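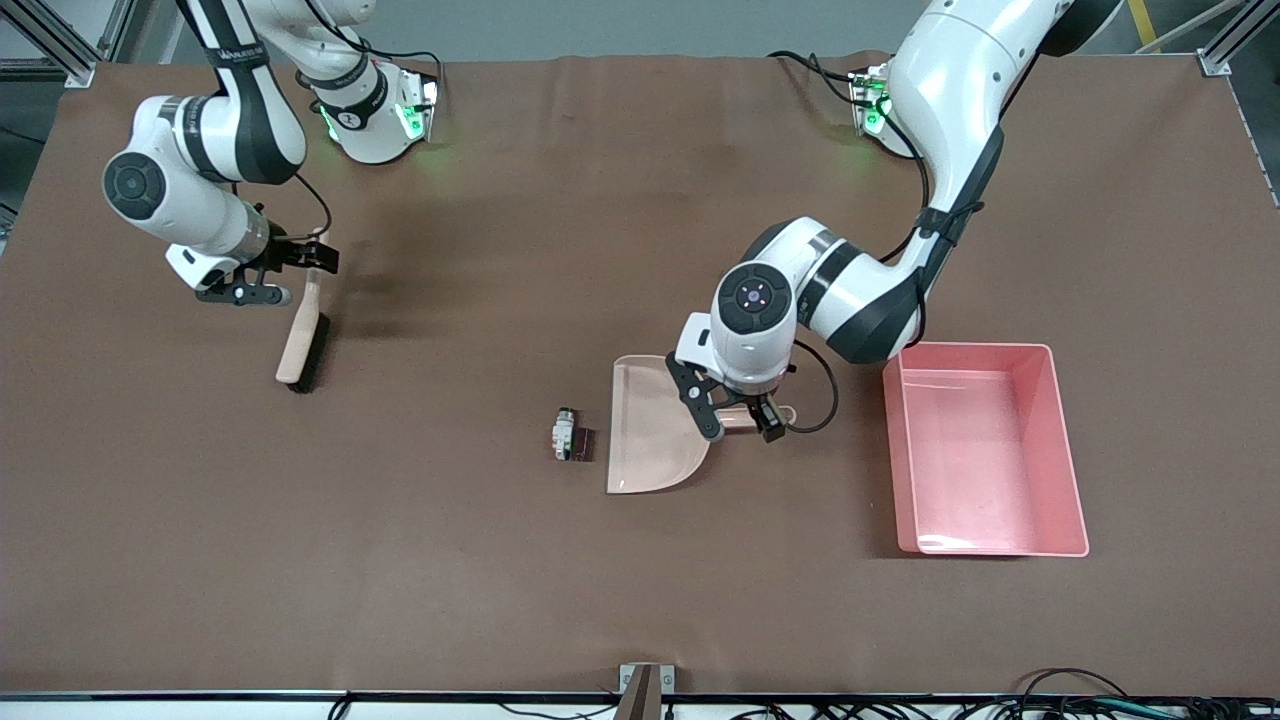
Figure 1. Hand brush with a light wooden handle and dark bristles, over the paper-covered table.

Sweeping Up Small Spills: Brush and Scoop on a Covered Tabletop
Student project report, Grulau workshop course
2018-01-05

1. Background

Our group looked at how to clear dry spills from a worktable without pushing the material onto the floor. The course kitchen in Brudport uses rice, lentils and coarse salt every week, and most of it ends up swept over the table edge by hand. We wanted a short routine that anyone could follow with a brush and something to sweep into.

2. Table and brush

The table was covered in smooth brown paper. We chose paper over a cloth because a cloth bunches up under the bristles. The brush has a strip of dense black bristles. We compared it with a wider brush from the Esia supply list. The wider brush moved more rice per stroke but left a thin line of salt behind, so we kept the smaller one.

Each trial used 316 grams of dry rice poured in one spot near the middle of the table. We ran 5 trials per tool pair in December and weighed what was left on the paper afterward. Short strokes toward the body worked better than long ones. With long strokes the grains rolled ahead of the bristles and spread out.

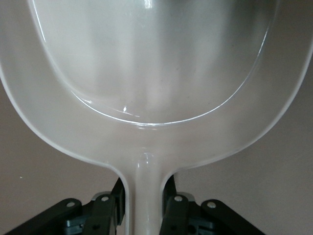

The choice of what to sweep into made more difference than the brush did. A flat dustpan was our first idea, but its front edge would not sit level on the paper and rice went underneath. We then tried a large white plastic scoop. Its bowl is wide and shallow, with a raised flat flange around it that tapers in to the handle, so we had to watch for grains stopping on the flange short of the bowl. Tipping the scoop back a little between strokes moved most of them in. The glossy surface also made it easy to empty.

3. Results

With the small brush and the scoop we left roughly 5 grams on the table per trial. The dustpan left more every time, and its results varied too much to average. One larger test with 1,000 grams of lentils had to be done in several loads.

4. Problems

The scale, a Sin kitchen model, only reads whole grams, so the salt results are not reported. The paper also wrinkled at one corner during the second week and had to be replaced. We would tape it down on all sides before starting again.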